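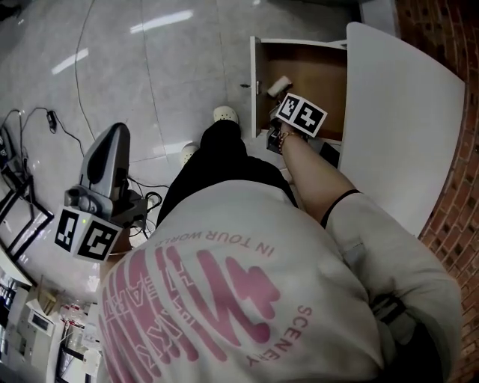
Golon Cupboards – data card

Summary
Golon Cupboards is a set of short recordings of everyday storage tasks: opening a low cupboard, reaching inside, taking an item out or putting one back, and closing the door. The set holds 265 recordings in 4 task groups. This card covers the furniture, the items and the labels.

Furniture
The main unit is a low white cabinet with a hinged door, a small metal handle and a brown wooden interior. A taller white cabinet and a white open shelving rack stand in the same room, which has red brick walls. Neither the tall cabinet nor the rack is used in a task. Their contents are unlabelled and may change between recordings.

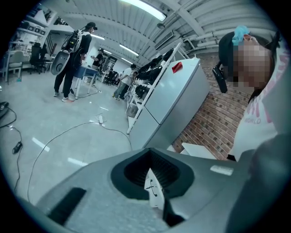 Item positions are written from the point of view of someone facing the open cupboard – left, right, front, back. Height is given only where an item rests on another item.

Task groups
open_close: door only, nothing moved
take_out: one item from cupboard to tabletop
put_in: one item from tabletop to cupboard
rearrange: items moved within the cupboard

Labels
Each recording has one task label, one item label and a start and end state for the door. Item labels come from a fixed list of 13 names. Anything outside the list is labelled "other".

Known problems
In 3 recordings the door end state is missing. Treat these as unknown, as the door may have been left ajar. The Ruvard importer reads an empty field as "closed" and needs the strict option set.

Changes
July: "sponge" and "cloth" split into separate labels. Older exports still use "cleaning".

Contact
Živko Karagiannis, Bresevance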